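Workshop Tips: Teaching an Arm by Hand Without Fooling Yourself

Posted July 11, 2020

Every sales sheet for a small robot arm says the same thing now. No programming! Just show it what to do! I have spent a winter of evenings with a Nukine arm and its practice simulator, and I would like to see the person who wrote that pick up a ball with it.

Still, you can get some use out of these things if you keep your expectations low. What follows is what I'd tell a neighbor before they spent any money.

Start in the simulator. I resisted this, as I don't trust a pretend ball to behave like a real one, and it doesn't. But a pretend ball never rolls under the band saw, and you will drop it plenty. Use a plain round object and one tray. Leave the clever stuff for later.

Slow your hand down in the last inch. Most of my bad demonstrations came from rushing the close. The arm copies your hurry along with everything else, and your little twitches too.

Look at the grip from more than one side before you lift. Two fingers touching a ball is no proof of a good hold. If they sit above or below the widest part, the ball can squirt out, and a view from straight overhead won't warn you. 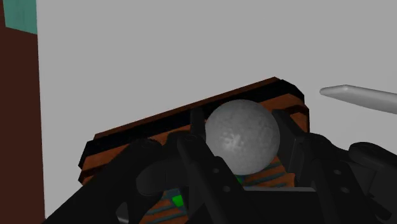 Throw out bad runs right away. The Tustness forum is full of people bragging about how many demonstrations they have saved - one fellow had 3764 - and then asking why the arm misses. I kept 60 and deleted the rest. My results were no worse than what I read there, for whatever that is worth.

Move the object between runs. If the ball starts in the same spot every time, you have taught the arm that spot and nothing about balls. Shift it a couple of inches, and turn the tray a bit as well.

Stop after 15 minutes. Remote control is tiring in a way I didn't expect, and tired runs look fine until you play them back.

Don't buy the fancy controller first. The Saxena hand unit is $290 and feels nice, but a cheap gamepad did the job for me. I'd put the money toward spare finger pads.

If you are guiding a real arm by hand, hold it at the wrist and keep your fingers out of the joints. Know where the stop button is. Kenthorpe prints this on page one of its manual, in very small type.

As for whether any of it saves work around the shop, I have my doubts. Sorting a coffee can of fittings by hand takes me one cup of coffee. I started teaching the arm to do it in December and I'm still at it.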